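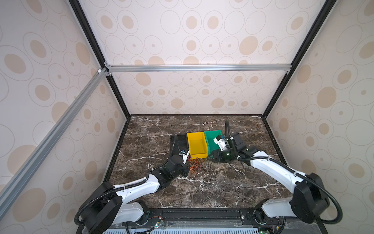 What should I put in the budget first when I plan a two-arm cell?
Start with the table and the frame, then the arms, then the grippers. The arms get all the attention in a quote, but the table decides which arms you can mount and how far they must reach.

I plan equipment for a small workshop at Gesness, and this is the order I follow for a wire sorting cell.

Step 1. Write the task in one sentence. Ours is "put loose wires into open bins." Naima Sqalli, who pays the bills, must understand it without asking me.

Step 2. Draw the bins on paper in real size and measure the reach from each arm base. Ask the seller for the reach with the gripper mounted. Stavier gave me this number in one day, Cemton needed 31 days.

Step 3. Make a separate line for small parts. I mean brackets, cable sleeve, ties, spare fingers. In my first plan I wrote 300 dollars and the real sum was 985.

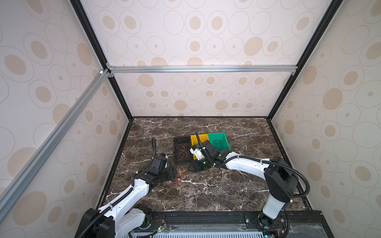

Both arms on the front rail, with the tray, the yellow bin and the green bin in one row.

Step 4. Buy bins and wires for testing before the arms arrive. Bins are cheap, and you can try several shapes by hand.

Step 5. Ask for the price of one spare gripper cable. Mackay wanted 342 dollars, so we ordered it together with the arms and got free shipping.

Step 6. Give the list to a second person. Anneliese Stöcker checked mine in May and found that I had forgotten the power supplies.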